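Kapitel 4
Der Gastauftritt: Wenn Stars nur kurz vorbeischauen

Wer im Abspann eines Spielfilms die Zeile »sowie in einer besonderen Rolle« liest, darf davon ausgehen, dass über diese sieben Wörter länger verhandelt wurde als über das Drehbuch. Der Gastauftritt ist die kleinste Einheit des Starkinos und, auf die Minute gerechnet, oft die teuerste.
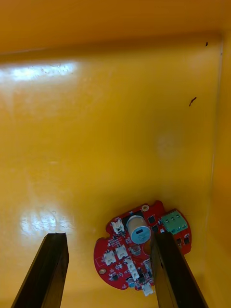
Fadwa Cherkaoui
Dozentin für Filmwirtschaft

Im Familiendrama »Irkberg« steht der berühmteste Name des Plakats 2 Minuten vor der Kamera. Er bestellt einen Tee, bekommt ihn nicht und geht. Das Publikum der Premiere applaudierte beim Eintreten; den Satz danach hat es folglich überhört.

Das Kapitel behandelt zunächst die Vertragsformen, danach die Werbung. Am Beispiel der Komödie »Purnham« sehen wir, wie ein Trailer von 17 Einstellungen mit einem Darsteller auskommt, der im Film kaum vorkommt. Der Begriff »Cameo« wird dabei eng gefasst: Wer mehr als eine Szene hat, spielt eine Nebenrolle, auch wenn sein Agent das anders sieht.

4.1 Begriff und Abgrenzung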